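Pruvel Meteorite Preparation Room: Sample Handling and Contamination Control Checklist
Inspection date: 2019-02-25. Building 2, Room 8. Inspector: Emmett Delacroix
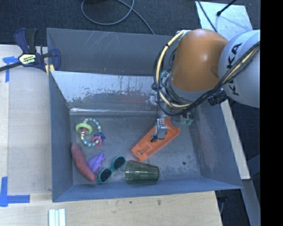
Gyu-bin Gil asked, on reading the draft, that the witness plate results be placed ahead of the cabinet checks, as the organics group looks for those first and last year had to search the annex for them. The order has been changed accordingly.

Scope

This checklist covers the receipt, opening, cutting and storage of stony meteorites held for organic analysis. It does not cover iron meteorites, which are inspected under a separate form. Items are marked Satisfactory, Needs Attention or Not Inspected.

Section A. Witness plates and blanks

A1. Witness plates exposed for the full period between inspections: Satisfactory.
Comment: Plates were in position at the cutting station and at the pass-through. Labels agree with the log.

A2. Procedural blanks run with each batch: Needs Attention.
Comment: The batch that included sample 1057 has no blank on record. The analyst believes one was run and filed under the previous batch. Until it is found, amino acid results for 1057 are to be reported as provisional.

A3. Blank results reviewed before sample results are released: Satisfactory.

Section B. Nitrogen cabinets

B1. Positive pressure held with gloves at rest: Satisfactory.

B2. Oxygen and moisture readings recorded at the start of each shift: Needs Attention.
Comment: Entries are missing for two shifts in February. The readings on either side of the gap are within limits. Staff are reminded that a missing entry may not be filled in afterward from memory.

B3. Gloves free of pinholes, cracks and stiff areas: Satisfactory.
Comment: The left glove on the Pal cabinet is near the end of its service period. A replacement pair is in stock.

B4. Pass-through doors interlocked: Satisfactory.

Section C. Cutting and crushing

C1. Dry cutting only. No water or oil used as coolant: Satisfactory.

C2. Blades and mortars cleaned and baked between samples: Satisfactory.
Comment: Oven charts were reviewed for 9 runs. All reached the required temperature and held it for the required time.

C3. Dust collected, weighed and entered against the parent sample: Needs Attention.
Comment: Dust from the Tredico stone was collected but not weighed. The container is sealed and labeled. Weighing is to be completed before any further cutting of that stone.

C4. Eye protection and fitted respirators worn when crushing outside a cabinet: Satisfactory.

Section D. Storage and records

D1. Samples stored in approved containers with no tape or adhesive in contact with the stone: Satisfactory.

D2. Chain of custody complete from recovery to present: Satisfactory.
Comment: The field notes for the Pota find arrived after the stone did. They have since been matched to it and a copy placed in the file.

D3. Loaned material returned or renewed by its due date: Needs Attention.
Comment: One loan is past due. The borrower has asked for more time to finish a set of carbon isotope measurements. A renewal form has been sent and must be signed before the extension is granted.

D4. Backup copy of the sample database tested: Not Inspected.
Comment: The database was under maintenance at the time of the visit.

Section E. General safety

E1. Room oxygen monitor tested and alarm audible in the corridor: Satisfactory.

E2. Solvent cabinet closed, vented and within its quantity limit: Satisfactory.

E3. Emergency contact sheet current: Needs Attention.
Comment: The sheet lists an old extension for the duty officer.

Follow-up

Items A2 and C3 are to be closed before the next batch is opened. All other items marked Needs Attention are to be closed within 8 working days. Written confirmation is to be sent to E. Delacroix, with a copy to G. Gil for items in Section A.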